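Nurcombe Allotment and Garden Society
Speaker notes: Growing Fruit in a Small Cold Garden
November 3, 2021

Good evening, everyone, and thank you for coming out on such a filthy night. (Wait for chairs to settle. Check they can hear me at the back, last year they couldn't.)

I was asked to speak for an hour and I've promised to stop in good time for the tea urn, so please put your hand up if I wander off, because I do wander.

I want to start with my own garden. It faces north, it slopes, and when we moved to Nurcombe it had a shed, a washing line and more couch grass than I have ever seen in one place. I had grand ideas. I'd spent a fortnight in Fasano that spring and come home wanting lemons outside the kitchen door, and I bought two trees before I'd so much as put a spade in the ground. They lasted until the first proper frost. I still have the pots, and very nice they are too, with mint in them.

(Pause. Ask who else has killed a lemon tree. There are always a few.)

So, what will grow? Strawberries will, and I'd tell anybody to begin with them. Plant in late summer if you can, keep the crown level with the soil, and pinch off the flowers in the first spring if you have the strength of character. I never have. Mine go in a raised bed along the path, and the old plants come out after 3 years when the fruit gets small and mean.

Currants are next, and they're far too little grown, I think. Blackcurrants like to be planted deep, deeper than feels polite, and cut right down to a couple of buds. It looks brutal the first time - you'll stand there with the secateurs feeling dreadful - but they come back beautifully. Redcurrants don't mind a north wall at all.

(Change slide. Sip of water.)
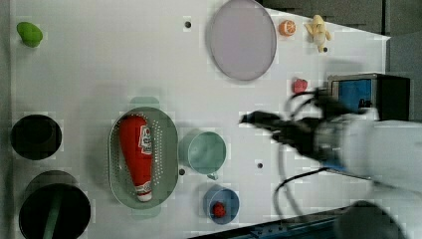

Slide 7: Strawberry, citrus and banana - two need more warmth than we've got.

I'll say a word about the tender things now, as somebody always asks. If you have a greenhouse or a bright porch, a lemon in a pot is quite possible, so do have a go. Bring it in during October, water it sparingly through the winter and keep it well away from the radiator. Bananas are another matter. You can grow a hardy one for the leaves, wrapped up in straw like a parcel, and it'll make the neighbours talk, but please don't wait for your breakfast from it.

Now, money. I kept every receipt from my first proper year, and the bed, the canes, the netting and a bag of bonemeal came to £97. The netting was £52 of that and I'd pay it again tomorrow, having met our blackbirds.

(If time is short, skip the bit about the blackbirds and the colander.)

Last thing before questions. Pick a bit every day when it's ripe, even if it's only a handful, and even if it's raining. Freeze currants on a tray first so that they don't clump together.

Questions, then tea. Remind them that the spare strawberry runners are in the box by the door, and to take the labels with them.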